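Packaging Line Operator — Foam and Corrugated Inserts
Cavora Packaging, Mukville plant 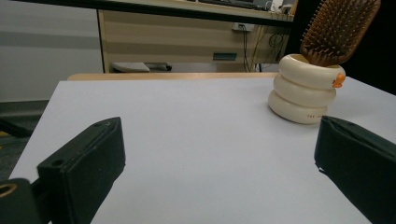
Cavora makes die-cut foam inserts, corrugated dividers and edge protectors for companies that ship glassware, pump parts and small appliances. We are hiring two full-time operators for the day shift at our Mukville plant, starting in January.

You will report to the shift lead on the insert line. The work includes:

Loading foam sheet and board onto the die cutter
Changing dies and checking the first pieces against the drawing
Stripping waste, stacking and banding finished inserts in bundles of 20
Filling in the job ticket and labeling pallets
Cleaning the machine and floor area at the end of the shift

Most orders on this line are for Fuentealba, a bottling customer, and their divider sets have tight tolerances. You need to be comfortable reading a tape measure and calipers. Past work on a die cutter, folder-gluer or slitter is a plus — we will train the right person without it.

You must be 18 or older, able to stand for a full shift and able to lift 50 pounds. Safety shoes are required and we pay for one pair a year. Forklift certification is helpful, and operators who have it are paid a higher rate.

Shift hours are 6:00 a.m. to 2:30 p.m. with a half-hour unpaid lunch. Overtime is offered before holidays and is voluntary. Health coverage starts after 60 days. There is a $100 attendance bonus each quarter.

To apply, fill out the form at the front office, 413 Pesta Road, Mukville, or mail a resume to the same address. Write job number 803 on the envelope. Applications close 8th January. Agencies, please do not contact us about this opening.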